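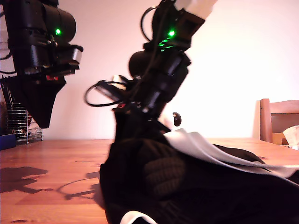

SPEAKER NOTES - Black on Black: sorting and folding dark sports kit
Kit room people, laundry room people, a few parents. 2018-06-03
Keep water near. Don't read the slides out.

OPENING

Hello, thanks, name, Terker club kit room, nine years in it. Not a laundry expert, just did a lot of laundry.
Ask for hands: who folds for a team? Who folds for a house? Who doesn't fold, has a chair? (wait for laugh, if none keep going)
What I want to get through: sorting darks, finding the front, drawstrings, the fold itself, what to fold on. Drying only if there's time. Somebody always asks about drying.

WHY DARK STUFF IS SLOW

Light shirt, you see everything. Collar, seam, label, which way up. Drop it on a table and your hands know what to do.
Black shorts - a lump. Folds go black, seams go black, the leg openings vanish. You pick it up by what you think is the waist and it's a leg.
We timed it in February. Same person, same table, white shirts against black shorts. 89 pairs of shorts in the load. Pierina Costa did the folding, I had the stopwatch. The shorts took her twice as long per piece and she is faster than anyone I know. Most of that was not folding. It was turning the thing over looking for the front.
So fix the looking first. Folding second.
(don't go into the stopwatch story about the coffee, too long)

SORTING

Sort by shape before color. Everyone does color, habit from the washing machine. But it comes out of the dryer already one color, so color gets you nowhere.
Three heaps: things with a waistband, things with sleeves, everything else. Socks are everything else. I am not discussing socks today.
Dump one armful at a time. Not the whole load. A whole load of black on one table is a hole, you keep pulling the same piece out and putting it back.
Inside out? Turn it now, at the heap, before it gets near the fold. Adelmo De Luca does it the other way, leaves everything inside out until issue day so the print lasts longer. Fine. Pick one and have everybody do the same. We had both going for a month and it was awful.
Sizes - mark the inside of the waistband, white laundry pen, both sides. One side is not enough, it will always be the other side.

FIND THE WAISTBAND WITH YOUR FINGERS

Slow down here, this is the part people write to me about.
Stop looking. Feel for it. Elastic is thicker, it's ribbed on most kit, it pulls back when you pull. Leg hem is thin and flat and does nothing.
Once you've got elastic, run both hands out along it till it stops curving. Those are your sides. Lift, one shake, let it hang.
Now front. Drawstring is the front. If it has one you're done.

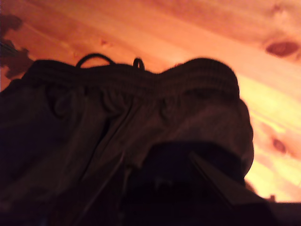 If there's no drawstring, look for the lower side of the waist, the back usually sits higher. On cheap kit front and back are cut the same and it makes no difference, so don't spend ten seconds on it.
Lay it front up, waistband away from you. Always away. When the whole pile faces the same way you can check it just by looking at the edge.
Smooth from the elastic down to the hem, flat hand. Elastic will bunch the fabric right under it and those little pleats never go completely flat. Leave them. I've watched people iron that bit. Please don't.

DRAWSTRINGS

Pull both ends level before anything. Then either a loose bow or tuck them in.
I tuck. Ilaria Greco ties. Her argument - a tucked string works itself back into the channel in the wash and then you're fishing with a safety pin. She has a point, I lost that one last season, seven pairs in one week.
So: tie for the wash, tuck for the shelf. Single loose bow. Not a knot. Wet knots in thin cord, you will be there with a fork.
Cord gone inside? Safety pin through the end, close it, push it round the channel a bit at a time. Bunch, hold, pull. Five minutes first time, one minute after taht.
Ask if anyone has a better way. Last time someone said a drinking straw and a stapler. Tried it, works OK.

THE FOLD

(do this live if they give me a table, if not mime it)
Shorts: side to side, leg on leg, seam on the outside. Crotch makes a point, fold the point in so you've got a straight edge. Hem up to waistband once. Stop. Twice is too thick and the pile leans.
Sweatpants: same, then in thirds from the ankle. Waistband ends up outside so the size mark shows.
Slippery fabric slides open whatever you do. Lay the next one on straight away, the weight holds it. Don't chase perfect with slippery stuff.
Piles of ten, no higher. Turn every pile so the folded edge is out.
Person who taught me this was Nerys Prosser, she ran the kit at Ferri, 2000 pieces a season out of a room with no window. Her rule was two hands, one table, no talking. I dropped the no talking.

WHAT TO FOLD ON

Surface matters more than folks think and it's cheap to fix. You want the cloth to stand out from whatever's under it, and you want it to slide a little when you smooth it. Black shorts on a dark gray counter, you are folding by guess. Look at the table on this slide, orangey brown wood, bit of a gloss, grain and knots showing, and the black fabric stands right out against it. White band along the edge of the fabric does even more of the work, your eye goes to it first. So warm or pale top, something smooth, wiped down before you start, and if you get any say in what kit is bought, ask for a light trim.
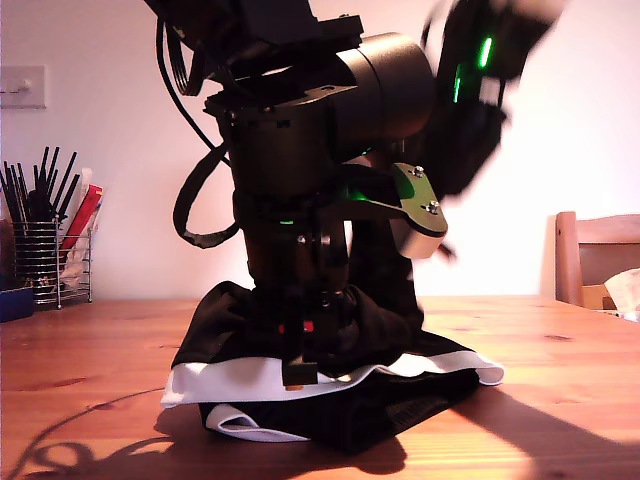

No good table? Old bedsheet, plain, pale. Pull it tight and clip it underneath or it creeps along with the clothes.
Height: bottom of your elbow minus a hand. Ours at Terker was too low, we put it on blocks, my back stopped complaining in a week. Cost us 80 for the blocks and a new sheet.
Light from the side. Straight overhead light flattens black into nothing, light from one side picks up the ridges and you can read the folds again. A desk lamp at the end of the table is plenty.
Lint - black shows all of it. Roller on a hook on the table leg, string on it, otherwise it walks.

IF THERE'S TIME: DRYING

Take it out a bit early, shake, fold warm. Waistband is the last thing to dry, pinch it. If it's cool and heavy it's still damp, hang it over a rail, don't put it in the pile.
Low heat for anything stretchy. Tudor Ardeleanu cooked a whole set of warmups at Tarkano and he'll tell you about it himself, he's in the room I think?? check first.

QUESTIONS THEY'LL ASK

Fading: wash inside out, cold, less detergent than you think. White bloom on black is mostly detergent left in.
Folding boards: good for shirts, useless for shorts.
Rolling: fine for a bag, bad for a shelf, you can't see the size.
Handout is by the door, one page, the safety pin thing is on the back. Indemus put up the money for the printing, say thank you to them BEFORE the questions, forgot last time.
Collect the pens.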